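Wunorico Bench Top, Pale Grey

The Wunorico top is a flat work surface for packing rooms and light assembly. It has a smooth matte finish in a pale white-grey colour and straight edges. Depth is 600 mm. Each top weighs 17 kg and ships without legs.

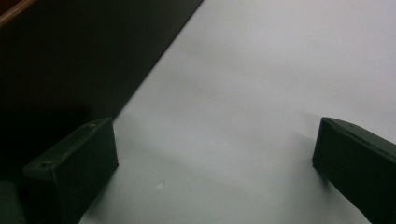
Wipe down with a damp cloth and neutral detergent. Abrasive pads will polish the finish and leave shiny patches - these can't be repaired. Fits all Flullalora frames with eight fixing points.

Price: $249, pick-up from Prurnenville. Trade orders: Špela Popescu.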